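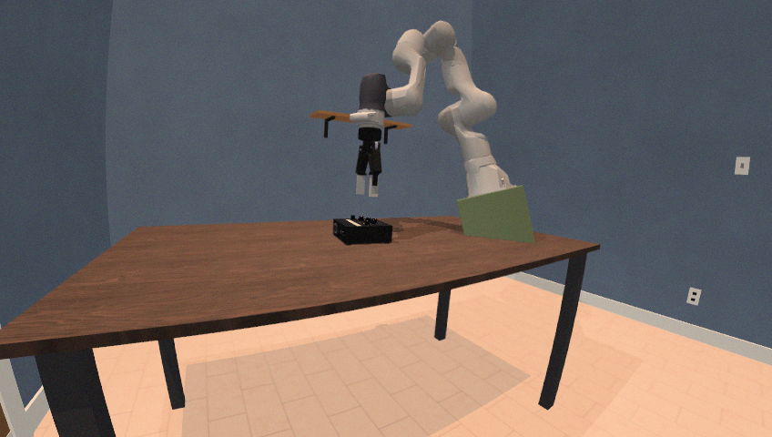

*Fig. 4. Dark reddish-brown top, grain running mostly side to side.*

## Part 3: Oiling a wooden table top

Right, you've done the dull bit (Part 2, the stripping) and you've got a bare top in front of you. I've oiled more tables than I can remember in the workshop at Drodstead, and I still get a bit giddy when the first coat goes on and the colour jumps up at you! Read the whole part through once before you open the tin, please. I didn't, my first time, and I had to stop halfway to go and look for rags.

I'm using Kodel hard oil throughout. If you've got a different one, follow the tin wherever it disagrees with me.

### What you'll need

- Kodel hard oil, the small tin
- Lint-free cotton rags, more than you think
- A flat pad or a short-bristled brush
- Sanding block and a sheet of very fine paper
- Nitrile gloves
- A metal bucket of water, outdoors

### Steps

1. Open the windows. Get a bit of air moving but not a gale, or you'll have every speck of dust in the street stuck to your table.

2. Vacuum the top, then wipe it with a barely damp cloth. Leave it for 60 minutes.

3. Stir the oil with a flat stick, right down to the bottom of the tin. Don't shake it. Shaking puts bubbles in, and you'll be looking at them for years.

4. Do a test patch on the underside, somewhere near a leg. If you don't like the colour, stop now and ring somebody who'll talk you out of it. (I ring Adaeze Oyelaran. She's usually right.)

5. Pour a small puddle, about the size of a saucer, at one end of the top. Spread it **along the grain** in long strokes, as thin as you can get it. Keep a wet edge and work your way down to the other end.

6. Do the edges and corners last, with whatever's left in the pad. Pointed corners love to collect drips, so run a finger underneath.

7. Wait 15 minutes, then wipe off everything that hasn't soaked in. Everything! If it feels tacky under the rag, keep wiping.

8. Leave it overnight. In the morning give it a very light rub with the fine paper, wipe off the dust and repeat steps 5 to 7.

> **Caution:** oily rags can catch fire by themselves when they're scrunched up in a bin. Put every one of them in the bucket of water as you finish with it, then hang them flat outside to dry before you throw them out. I'm a bore on this subject and I don't care.

> **Note:** Judite Loureiro puts on a third coat for dining tables. I stop at two for a desk - it's up to you.

### Before you use it

Go gently for the first week. No hot mugs, no wet glasses, and no tablecloth either, as the oil needs air while it hardens. After that a damp cloth is fine for everyday cleaning, and I re-oil mine each June when the windows can stay open all day.

If you've ended up with shiny patches, skip to Part 5. Dull patches just want a bit more oil.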